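Some notes on what an arm has changed for the people on our kitting bench. I've worked there long enough to remember it without one, and I get asked a lot, so I'm putting it in one thread.

Background: we pack building block kits for schools. Baseplate, blocks, bag, card. There are 76 different kits in the catalog. We used to do all of it by hand, up to 800 bags on a busy day.

In May the company started the Zandia project. The plan was for an arm to pick blocks and set them on the baseplate for the sample builds, and later to pick for the bags too. The second half hasn't happened yet.

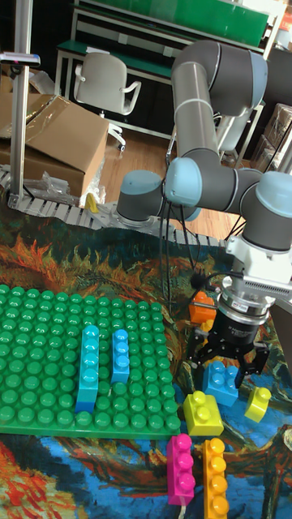

The first change was the schedule. The arm needs someone near it, so one person per shift is now the minder. You clear it when it stops, put stray blocks back in reach, and write down what went wrong. I do it 2 days a week.

Minding is easier on the hands and harder on the head. My wrists stopped hurting by the end of summer. But you can't chat the way you could on the bagging line, and a shift feels longer.

Pay came up right away. Minding was posted at the same rate as packing, even though you had to pass a safety class and keep the log. Estrella Ayala took it to the manager with three months of log sheets. We got a small bump for minding hours. It took until the end of August.

Nobody was let go. Two people left over the summer and their spots weren't filled, so you can decide for yourself what to call that.

What I didn't expect was how much the log would matter. The engineers read it. I wrote a long entry on blocks lying on their sides and one of them came down the next morning to ask me about it. In my years of packing, no one upstairs had asked me how a block sits. 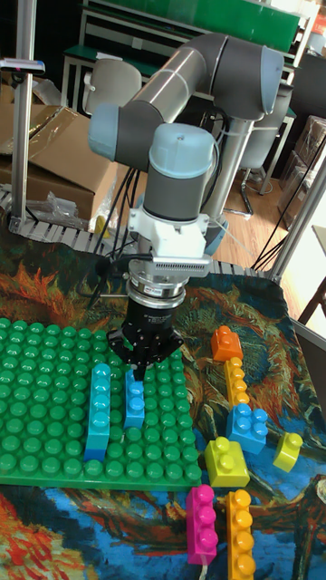

Speed: a good packer is still faster than the arm on a mixed kit, by a lot. Over 300 sample builds have gone through since it started, and I could have done those sooner myself. But it does them while I restock, and that counts for something.

New people learn differently now, and this is the part I worry about. They get trained on minding in the first week and on packing later. When the arm is down for a day they're slow, and the older hands end up covering.

We asked for everyone to keep at least half their hours on packing. Management said yes for now — it's in writing through the end of the year.

If your shop is getting one of these, ask early who minds it, what that pays, and who gets to read the log. We asked late on all three.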